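Hadivell Student Robotics Project
Progress report to the Rurneck Fund, second term
Prepared by Kamil Hudec, project lead

The project is on schedule and within its grant. All 37 students who enrolled in the fall are still on the roster, and 82 percent of them have now run at least one full session on the two-arm station without a mentor taking the controls. The target in our application was 75 percent by the end of the school year.

Work this term moved from rigid parts to soft materials. The students had become comfortable stacking blocks and sorting bolts, and the Sorkik regional challenge in August includes a tape and film handling task. We started with green tape because it shows up well against the pale paper on the table. The teams pass control of the arms between two students, one per arm, and they have to agree out loud on who holds and who pulls. That part has taken more practice than the driving.

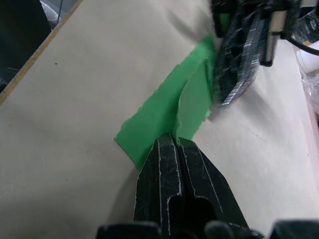 Will the students be ready for the tape task by August? Two of the four teams are ready now, and the other two need more time on the handoff between arms.

The students have logged 2,407 attempts since the term began. Each attempt is recorded with the names of the drivers, the material used and a short note on what went wrong, if anything did. The most common note is that one arm let go before the other had a grip. The Akgül team wrote a checklist for this in the spring and the other teams have adopted it, with small changes.

Spending to date covers replacement finger pads, paper for the tabletop and one new controller. We have used 216 hours of mentor time. The second controller was back-ordered and will be charged to next term — the amount has not changed.

For next term we plan to add thin plastic film and to move the Sorkik practice runs to 4 p.m. so that students who ride the late bus can attend. We are not requesting any additional money. We do ask for approval to shift the unused travel line to spare parts, and would need an answer before the August order goes out.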